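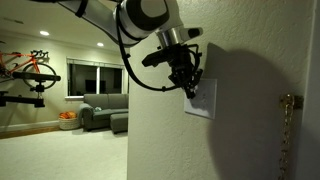
Tonight is about the switch by the front door and the piece of wall it sits on. I look after repairs and refits for Pallolus Homes, which has 1,725 apartments on its books, and the wall inside the entry is the part of a home I get called back to most often. People look for the light with one hand while the other is full of keys or groceries. They miss, and the wall takes it. Look at the plate on the screen: plain white, only a little brighter than the off-white wall, with an orange-peel texture all around it. Further over is a door chain on a small brass mount. A switch, a chain and a door corner, all on one bit of wall. Most of what I have to say fits in that space.

(Let them look for a moment. Ask who has a chain at home. Ask who uses it.)

Slide 2. Who I am

Lindalva Fagundes. Started as a painter, moved to repairs, now write the refit sheets for Pallolus. Not an electrician. Say this early. Anything behind the plate is for a licensed person and I will send questions about wiring to Matsuda Electric, who have a table by the coats.

The talk runs 26 minutes if I leave out the story about the hallway in the Drendach building. Leave it out unless we start on time.

Slide 3. Where the switch goes

First rule we use: the switch goes on the side where the door opens, not behind it. Sounds obvious. In the older Drendach units the door swings back over the switch, and tenants walk in, close the door, and then feel around in the dark. We have moved most of those. The last few are waiting on plaster work.

Second rule: match the height to the other switches in the home. If the bedroom switch is at one height and the entry switch is four inches lower, the hand goes to the bedroom height every time. You can see the marks.

Third: keep the wall around it clear. No coat hooks close to the plate. We had a set of hooks put up by a tenant so near the switch that a bag strap turned the light off whenever the bag was hung up. She thought the fixture was bad. So did I, for two visits.

Slide 4. Textured walls

Texture hides small dents and uneven joints. It also holds dirt. Around a switch you get a gray patch, always heavier on the side people reach from. On a flat wall you wipe it. On orange peel the cloth slides over the high spots and leaves the low ones.

What we do now:

Soft brush, warm water, a little dish soap. The power to that circuit goes off first and the brush should be damp, never dripping.
Work in from the clean wall toward the plate.
Dry with a towel by pressing. Don't rub.
If the patch is still there the next day, prime and repaint the whole wall to the corner. Spot painting on texture shows from across the room.

We tested the Gesteo wall brush and a plain vegetable brush from the grocery store. Staff preferred the vegetable brush. It fits in a back pocket.

(Someone will ask about the foam erasers. They leave shiny spots on our paint. Yours may be different, try it behind a door.)

Slide 5. The plate itself

White on white is what most of our homes have. It looks tidy and it is cheap to match. For a tenant with low vision it is hard to find. On request we fit a darker plate at the entry, and only at the entry, unless they ask for more.

Painters: take the plate off. Please. When paint bridges the plate and the wall, the next person pulls the plate and a strip of paint comes with it, and on texture that strip is an afternoon of work.

Don't overtighten the screws. Plates on bumpy walls never sit perfectly flush, and people keep turning until they crack.

Slide 6. What the switch turns on
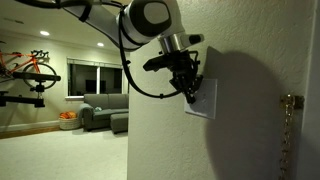
Entry wall with switch plate and brass door chain; living room behind, recessed ceiling lights on.

Use this one for the open-plan layouts. You come in by the chain and the living room is right there, with no hall in between. In our open units the question is which light the first switch should run. We used to give it the fixture nearest the door. Tenants told us they wanted the room lit, so in the new refits it runs the living room ceiling lights. A second switch on the far side of the room does the same lights, so that no one has to walk back to the door at bedtime.

Bulb color came up a lot in the January survey. Short version: pick one and use it through the whole room. Mixed bulbs in one ceiling make a cream wall look like two different paints.

Slide 7. Door chains

We leave existing chains in place if the screws go into solid wood. If the mount moves when you pull it, it comes off and gets refitted with longer screws. A hanging chain will also mark the wall over the years, a thin line where it swings. Touch it up when you do the switch wall and save yourself a trip.

Check that the tenant can work the chain with their own hands. Ask them to do it while you stand there.

Slide 8. Questions

Handout is one page, both sides. Slides go out by email to everyone on the sign-in sheet. Room has to be empty by 9 p.m., chairs stacked on the left.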